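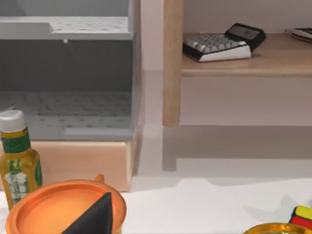 An arm that overshoots on a return move usually has a stale height limit, and the fault should be cleared before the next run. On the Skunham bench model, ours hit the shelf board at full speed in April. The shelf stands to the right of the crate, with a calculator lying on it, so the safe path between the two is narrow. Set the travel limit 50 mm below the underside of the board and save it to the controller, not only to the session.

Test the new limit in simulation first, with the table fully stocked. Tall items such as the green bottle and the potted plant near the back show up a bad return path sooner than a bare surface does.

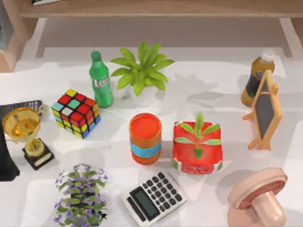
Matei
Apr 2, 2023

Steps after a collision:

1. Press the stop and cut power at the wall. Keep hands out of reach of the arm, 700 mm on this one, until the joints have settled.

2. Check the fingers for play. Any wobble at the root means a loose fastener. Tighten it, then recalibrate the grip centre.

3. Lower the gripper slowly towards a clear stretch of tabletop and watch the gap. If it drifts to one side, repeat the calibration.

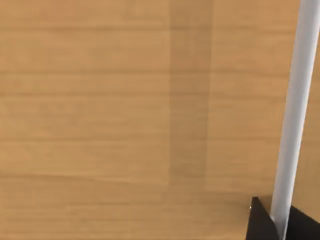
4. Run the return move at 70 per cent speed with one hand on the stop. Log the fault code and the old limit value before overwriting either.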